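My grocery store changed its loyalty card and I have opinions

I have been shopping at the Grirkow near the bus depot for so long that I can do the whole store with my eyes half closed. Produce, bread, the weird seasonal shelf, dairy, out. So when the sign went up in September saying the stamp card was going away and we'd all be moving to something called Girnen, I took it personally (more personally than a grown adult should, I know).

If you never had the stamp card, let me explain. You got a stamp for every visit over a certain amount, and when the card was full you handed it over and got five dollars off. That was the whole thing. No password, no email at seven in the morning asking if I'd thought about yogurt lately. I kept mine in the sun visor of the car and I probably lost as many as I filled, but still!

Girnen is an app. You collect points, the points turn into coupons, and the coupons expire. I signed up in the parking lot, which took three tries and two different passwords, and then I went in and bought my usual stuff. At the register I had 66 points. I was thrilled for as long as it took to look up what 66 points gets you. It gets you nothing. The first reward is way up the ladder, and it's a free bag of store brand pretzels.

Now, to be fair, the member prices are real. I went through my receipts at the kitchen table that night and the coffee I like was cheaper than it had been all summer, and so was the dish soap. The own-label Himitz line is the one they push hardest, and I have to admit I've come around on some of it. The canned tomatoes are great. The crackers taste like a cereal box. The Himitz kitchen stuff is down at the end of aisle nine, spatulas and storage tubs and so on, and I always slow down there even though I need another spatula like I need a hole in the head.
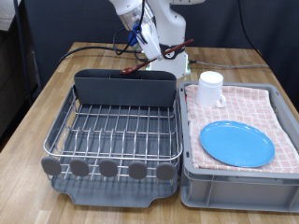 A long reddish-brown spoon over a dark gray utensil caddy, held by a white robot arm.

What bugs me is the two-price thing. Every shelf tag has a big friendly number for members and a small sad number for everybody else. The woman ahead of me last week didn't have the app, and her total came out so much higher than she'd expected that she put back the chicken. The cashier was kind about it and offered to sign her up, but she didn't have her phone on her, and there was a line, and you could see she just wanted to get out of there. With the old card everybody paid the same at the shelf and the stamps were a little bonus on top. I liked that.

So I did what any cranky shopper would do and tried the competition. Onishi is across the highway, a bit farther for me, smaller, and the parking is a nightmare after five. No app and no card. The prices are just the prices! I did a full week's shop there and compared it to the same list at Grirkow with the member discounts, and Onishi came out five dollars higher. Without the discounts Grirkow would have been the expensive one by a mile. The fruit at Onishi was nicer, though, and they slice the bread for you while you wait, and I got home in a much better mood.

I don't really know what to do with that. Five dollars a week adds up, especially with everything else going up, and I'm not going to pretend I don't notice. But I also spent a good chunk of my last Grirkow trip standing in front of the cheese with my phone out, trying to load a coupon on one bar of signal, while people reached around me for the cheddar.

For now I'm splitting it. Coffee, soap and the Himitz tomatoes from Grirkow, fruit and bread from Onishi, and whatever else depends on which side of the highway I happen to be on. I'll check back in when I finally earn my pretzels. If your store has switched over to one of these point systems too, tell me in the comments how it's going, and if anybody has figured out how to turn off the yogurt emails, please, I'm begging you.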